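What Is a Sofa Cushion Made Of?

A sofa cushion is a bag with something springy inside it. The bag is called the cover. The springy part is called the filling. Each part does a separate job, and this page explains both.

The cover

Many cushion covers are made of woven cloth. Weaving means that one set of threads goes over and under another set. Some covers are then brushed with fine wire. Brushing pulls up thousands of tiny fiber ends, and this fuzzy surface is called the nap. Fleece and felt are fuzzy too. A fuzzy surface traps a thin layer of air, so it feels warmer to your hand than a smooth one.
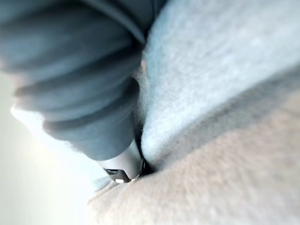 Two pieces of cloth are joined by a row of stitches called a seam. The Akel sewing workshop tested one seam for us. It held a weight of 13 kilograms before the first stitch broke. Seams are sewn inside out, so that the rough edges are hidden when the cover is turned the right way.

The filling

Fillings can be foam, feathers or polyester fiber. Foam is full of small bubbles. When you lean on it, air is pushed out of the bubbles and the walls of the bubbles bend. When you get up, the walls straighten and the air returns. Workers at Langlois press each test cushion over 3000 times with a flat plate, then measure how much height it has lost.

The sofa

A sofa has its own padding, and loose cushions are added to it. Leather is animal skin that has been treated so it does not rot. It is smooth and has no nap, so a loose cushion can slide on it. 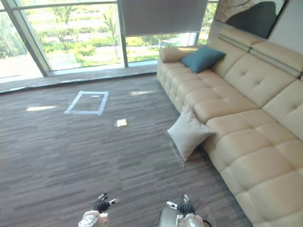
Sliding is controlled by friction. Friction is the force that resists movement when two surfaces touch. Fuzzy cloth on carpet has a lot of friction. Smooth cloth on smooth leather has less. The weight of the cushion matters as well: our gray test cushion has a mass of 661 grams, and a lighter one is easier to knock off the seat.

The floor

Carpet can come as one large roll or as smaller pieces called tiles. If one tile is damaged, it can be lifted and replaced. Striped patterns make the joins between pieces harder to see.
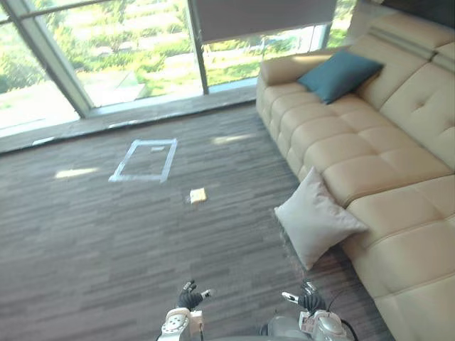 Striped carpet in a lounge, with a rectangle marked in tape.

Carpet also has a pile, meaning the yarn that stands up from the backing. Low pile is short and easy to vacuum. High pile is longer and softer, and it holds more crumbs.

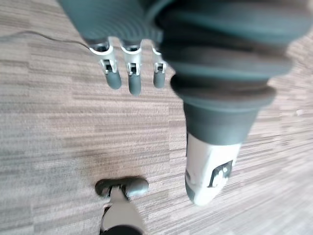 Carpet seen from above.

Try it yourself

Put a cushion on a smooth chair and push it gently with one finger. Now do the same on a carpet. Write down which one moved more easily.

Words to know

Fiber: a very thin strand.
Nap: the fuzzy surface of a cloth.
Pile: the standing yarn of a carpet.

Text by Agathe Guérin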